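Kurnwood Schools Open Sign-Ups for Fall String and Band Program
September 6, 2024
By Tamer Akl
4 min read

Families of students in grades four through eight can now sign up for the fall string and band program at the Kurnwood schools. Forms went home in backpacks this week and are also on the music page of the district website. They should be returned to the school office or handed to the music teacher before the first lesson.

The program had 219 students last year, the most it has had. The district expects a similar number this fall and has added two sections of beginner strings, one at each elementary school. Both meet before the first bell. Students who ride the bus can use the early route, but parents need to check the box for it on the form. Students who do not check it will not be on the driver's list.

Beginner classes are open to students with no experience. Fourth graders may choose violin, viola or cello. Double bass starts in fifth grade, when most students can reach the lower positions on a half-size instrument. Band instruments also start in fifth grade. Flute, clarinet, trumpet and trombone are open to all beginners, and percussion students are asked to take one semester of bell kit before moving to the drums.

Students who played last year do not need to try out again. They will be placed in the group their teacher recommended in the spring. Anyone who moved to the district over the summer should bring one piece they know well and play it for the teacher in the first week. It does not have to be memorized. 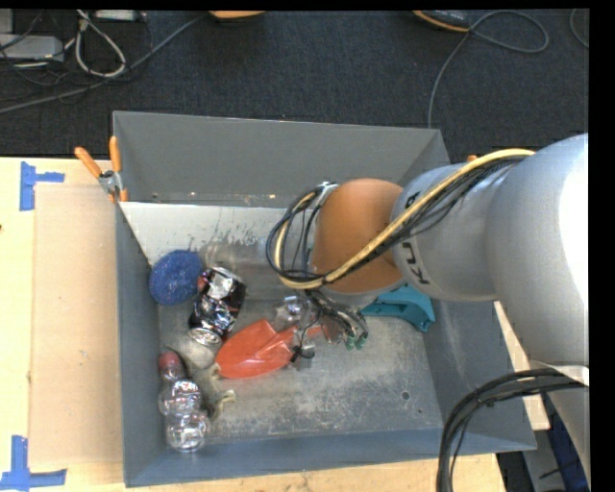
Instruments can be rented from Clestiso, the music shop on Main Street, which will have staff in the middle school cafeteria on the evening of the parent meeting to measure students for string sizes. Parents are asked not to buy an instrument before a student has been measured. A violin that is too large makes it hard to hold the left hand correctly, and teachers end up spending lesson time on it.

The district owns a small number of instruments that can be borrowed at no cost. These are mostly cellos, basses and the larger brass. Families who would like to borrow one should fill in the second page of the form. Families who qualify for free or reduced lunch are given first choice, and no other paperwork is needed.

Students will need a few supplies at the first lesson. String players need rosin, a shoulder rest (violin and viola) or a rock stop (cello), and a soft cloth. Clarinet players need a box of reeds, strength two. All students need a pencil, a folding music stand for home, and the method book for their instrument. The book is the same one used last year, so a copy from an older brother or sister is fine as long as the pages are all there.

Practice records will be kept in Yook, the app the middle school tried out in the spring. Students enter their minutes and a parent approves them once a week. Paper charts will still be accepted at the elementary schools, and no student will lose credit for using paper. Teachers are asking beginners for 15 minutes a day for the first month, and 20 minutes after that.

The winter concert will be held in February this school year instead of December. The date was moved so that beginners have more time to prepare and so the concert does not fall in the same week as the choir program. It will be in the high school auditorium, which seats 500. Admission is free, but tickets will be handed out through the students because last year's concert was standing room only. Each family will get four to start with, and any left over will be given out at the door.

Concert dress is a white shirt, black pants or a long black skirt, and black shoes. Sneakers are fine if they are all black. The music office has a rack of shirts and pants in most sizes that students can borrow for the night.

Private lessons are not required. A list of local teachers is kept at the music office for families who want one, and several high school players are available to help beginners after school. The Hikon Youth Orchestra, which rehearses at the community center, also takes students who have finished their second year of strings. Its auditions are separate from the school program, and students can take part in both.

Instruments may be stored in the music room during the day. Cases need a name tag with the student's first and last name and homeroom. Students are expected to take their instruments home each afternoon, except for cellos and basses. Cello and bass players who do not have one at home should talk to their teacher about a second instrument.

Late forms will be accepted through the second week of lessons if there is still room in the section. After that, students will be placed on a list for the spring.

Questions about placement should go to the student's music teacher. Questions about rentals should go to the shop.

Contact the newsroom | © 2024 All rights reserved | Back to top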